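Cesness Table Setting Sessions - people wanted

Posted Oct 25, 2018 by Niamh Moynihan

Hi all, quick one as I'm posting this between two other things. We still need people for the table setting sessions at Cesness. Plates, trays, spoons, cups, napkins. You set a place, clear it, set it again a different way. Paid. No experience needed, you've been doing this since you were five.

What it is

Plirkia is putting together a set of everyday kitchen and dining tasks done by ordinary people at a table. Not chefs, not waiters (waiters welcome though). Short tasks, one after another, off a printed card. Put the spoon on the tray. Move the plate over to the left. Lay two places on one board. That kind of thing. Some cards are dull, some are fiddly, the napkin ones are the worst.

One visit is 195 minutes including breaks. Two breaks, coffee and tea, there's a fridge if you bring lunch. Most people come for one visit, a few have come back for more and thats fine, just say so when you write.

Who we want

- 18 or over
- OK to stand or sit at a table for most of the visit, your choice which
- can handle ordinary crockery and flatware with both hands
- left handers PLEASE, we are short
- read a short instruction in English

You do not need to be tidy at home. Happy to have people who never lay a table at all.

Sorry, no one who works for Plirkia or Testov, and no one who did the June round. We will check the list.

Pay

$71 per visit, paid by bank transfer inside 14 days. Parking is free behind the building. We don't cover gas or bus fare, asked twice, answer was no.

Bring / wear

Sleeves that stay put or push up easily. Plain dark is best, no big cuffs. Take off rings and bracelets before you start, there are lockers, bring your own padlock or borrow one. Closed shoes. Glasses are fine. Long hair tied back.

Don't bring your own plates. Someone did.

Where

Nikolaidis Building, room 3004, third floor. Elevator works again. Buzz "Cesness" and wait, it takes a minute for anyone to get to the door. If you're early there are chairs in the hallway. Carpet in the room so please no drinks at the table, drinks stay in the kitchen end.

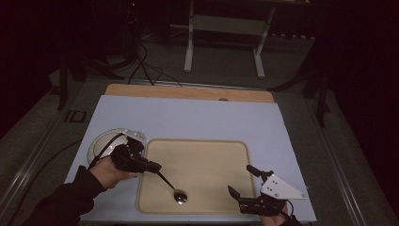 Spoon and tray task, round plate at left.

How a visit goes

Sign in, locker, read and sign the consent form (four pages, take your time, ask stuff). Chrysoula Antoniadis runs the table and will take you through a practice card first. Then cards until the break. If you drop something just pick it up and carry on, or leave it and tell her. Speed doesn't matter. We'd sooner have ten cards done the way you'd normaly do them than twenty in a rush.

You can stop whenever you want. Stop before the first break and you get half, after it you get the lot.

How to apply

Email or use the form on this page. Need from you:

- name and a phone number
- left or right handed
- mornings or afternoons
- any allergy to dish soap or latex

Put TABLE in the subject line or it goes in the wrong pile. I answer in the order they come in. If you can't make your slot after booking, please tell us the day before so we can offer it to the next person.

Questions about the tasks to Chrysoula, questions about money or dates to me.

Niamh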